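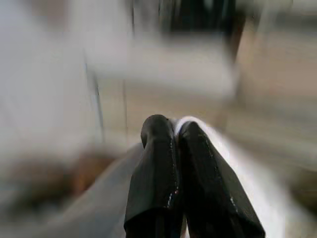
*Zwei schwarze Greiferfinger, die Spitzen fast aneinander*

# Rücksendung nach 14 Tagen: Wer zahlt das Porto?

**Zwahlen**
4. April 2025

Ich habe bei Ondholm zwei Wandregale bestellt, eines passt nicht in die Nische. Die Rücksendung habe ich am Tag 6 nach Erhalt im Kundenkonto angemeldet, das Paket ging aber erst später raus. Jetzt zieht mir der Shop das Rückporto ab und schreibt, die Frist sei vorbei. In den Versandbedingungen steht nur »Rückgabe innerhalb von 14 Tagen, ab 40 Euro Warenwert kostenlos«. Das Regal lag darüber. Zählt die Anmeldung oder der Versand?

---

**Udano**

Kommt darauf an. Bei mir haben sie damals alles erstattet, einfach mal anrufen.

---

**Direro**

Du musst zwei Dinge trennen. Für den gesetzlichen Widerruf reicht es, wenn du ihn innerhalb der 14 Tage erklärst. Danach hast du noch einmal 14 Tage, um die Ware abzuschicken. Ob die Anmeldung im Kundenkonto als Widerruf gilt, hängt vom Text des Formulars ab — meistens steht das in der Bestätigungsmail.

Das Rückporto kann der Shop dir auferlegen, wenn er vorher darüber informiert hat. Hat er ab 40 Euro kostenlose Rückgabe zugesagt, gilt die Zusage. Schick ihnen die Bestätigung und den Einlieferungsbeleg und setz eine Frist für die Nachzahlung.

Heb auch die Versandbedingungen vom Bestelltag als PDF auf. Im Juni wurden sie schon einmal geändert.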